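Plendovico Book Repair Kit: Six Months on the Mending Bench

Posted 18/08/2025

We bought the Plendovico kit to replace a drawer of odds and ends that had served as our mending supplies for years. It comes in a flat gray case with a bone folder, two brushes, a bottle of PVA glue, a roll of hinge tape, a pack of Japanese tissue, a micro spatula, waxed paper and a small pair of pressing boards. Our copy cost $43 from the Jadville art supply store. Refill packs are sold separately.

Since it arrived we have used it on 12 books, mostly hardcovers with loose hinges, plus a few paperbacks with pages coming out.

The glue is good. It dries clear and stays flexible, and the narrow tip reaches down into a hinge without much mess. The bottle is small, though, and we were through it by June. Ordinary PVA from any bookbinding supplier works the same, so we refilled it from a bigger jug.

The bone folder is real bone and has a decent edge. The brushes are the weak point. One lost hairs into the glue on its first use and went in the trash. The other is fine for paste but too wide for tipping in a single page. We now use a cheap flat brush from the hobby aisle.

Hinge tape is easy to cut and sticks hard, so line it up before you let it touch anything. The tissue is marked Tsuchiya on the wrapper and is the best thing in the case. It is thin enough to read through once it is down, and it tears to a soft feathered edge if you run a damp brush along the line first.

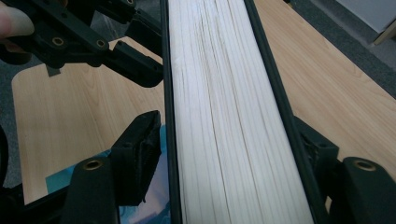 Jeralthorpe Public Library – Collections and Repair Department

Thick books are where the kit starts to struggle. The pressing boards are sized for an average novel, and the two elastic straps do not go far enough around anything heavy. We tried them on a 618-page county history and the straps slid off twice. In the end we put it under a stack of atlases overnight with waxed paper in the hinges, and the repair held. If most of your mending is reference books, plan on buying a proper press.

The instruction booklet is short and mostly clear. It covers loose hinges, torn pages and tipping in. It says very little about spines, and the one drawing of a spine repair is hard to follow. It also tells you to leave a glued hinge for an hour. We leave ours overnight.

The case closes well and everything has a slot, but the glue bottle has to lie on its side. Ours leaked a little into the foam.

For someone mending a few books a year at home, this is a fair buy. For a library or school, we would get the tissue and the bone folder on their own, add a jug of PVA and a better brush – almost the same money, and it lasts longer.

Rating: 6 out of 10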